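The laundry is still mine

by Lefteris Mavromatis
December

My brother-in-law forwards me robot videos. He has done it for years, always with the same two words, "any day now," and I have a folder of 57 of them that I keep mostly so I can be annoying at Christmas. The latest one has a machine from a company called Okonex folding a white T-shirt on a white table. It folds the T-shirt very well. The video is sped up, and there is a little note in the corner that tells you so, in gray letters on a pale gray background.

I fixed industrial sewing machines for most of my working life, so cloth is the one thing I think I can talk about. I don't know anything about neural networks. I do know that a bolt of poplin and a bolt of jersey will fight you in completely different ways, and that the same jersey will fight you differently in August. We had a feeder at Makris that was supposed to pick up single plies off a stack and pass them to the operator. It was a lovely piece of engineering, and it took two plies every time the building got humid. The operator, a woman who had been there longer than the roof, ended up doing it with a licked thumb.

So when people tell me that household robots are close, I ask about the dull part of the job, before the folding starts. Getting hold of the thing. A dark garment lying in a heap on somebody's bed has no corners that I can see, and I've been finding corners for sixty-odd years.
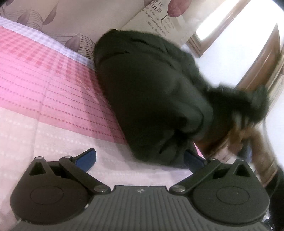
Dark garment, patterned sheet, open jaws. Find me the collar.

My complaint about the T-shirt videos is that the shirt is nearly always a light, solid color, on a plain table, and nearly always starts out more or less flat. Real laundry is inside out. One sock is up a pant leg. Black things are the worst, as anyone who has tried to sort them in the evening under a yellow bulb will know, because the folds vanish and you end up going by feel. A person does this without thinking. You pinch, you feel whether you've got one layer or three, you let a bit slide, you pinch again. Two stiff pads don't give you much of that, and as far as I can tell from my reading, the touch sensors that would help are still mostly in labs.

I put some of this to a young engineer I met at the Prarkesel trade day last spring. He was demonstrating an arm that loads parts trays, and it was good at it, I'll give him that. I watched it do 222 trays on the counter before I got bored and went for coffee. I asked him what would happen if I threw my jacket in the tray. He laughed and said please don't. Then he told me something I've thought about since. He said the arm was the easy part now, and the hard part was getting enough examples of hands doing ordinary things in ordinary rooms, with bad light and flowered curtains and whatever else people have. A factory you can tidy up for the machine. You can't ask people to tidy up their bedrooms so the robot can come in and tidy up.

I think he's right about what the problem is. I'm less sure he's right that examples alone will fix it.

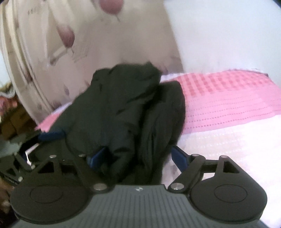 Take a simple order like "put that jacket away." First it has to be picked up, and picking up is only the start, since a jacket held by the wrong spot just turns into a longer heap. Then you have to work out which way is up. You hunt for the shoulders, shake it, turn a sleeve the right way out, and decide whether it goes on a hanger or back in the wash. My wife does that last step by smell. I timed myself on one jacket and one hanger, with the jacket starting in a pile, and it took me 11 seconds with a bad wrist.

Now compare the only folding robot I have stood in front of in person, which was the Kestarach unit in the lobby of a hotel where my niece got married. It did towels. Hand towels, all one size, taken from a bin one at a time by a young man who laid them out for it. I asked him how many he could fold himself while it did one, and he looked over his shoulder before he answered. "Four, if I'm not talking to anybody."

I'll be fair. The dishwasher is a robot, if you squint, and so is the washing machine, and I wouldn't go back to life without either one. But look at how they got into the house. We built a box, and we do the loading and unloading. The box never had to understand a plate. Everything left over after the boxes took their share is the floppy, tangled, half-hidden stuff, and that's what the new machines are being asked to do.

My brother-in-law says I would have said the same about chess. Maybe. I never had to turn a chess piece right side out.

He has offered me a bet: a machine in an ordinary home, doing an ordinary mixed basket, no helper standing by, inside 15 years. I took it. The stakes are a dinner, and I've told him I want it in writing that the basket has to include a fitted sheet. He is still thinking about the fitted sheet.

Get new posts by email. No spam, unsubscribe whenever you like.

© Lefteris Mavromatis. Contact | Back to top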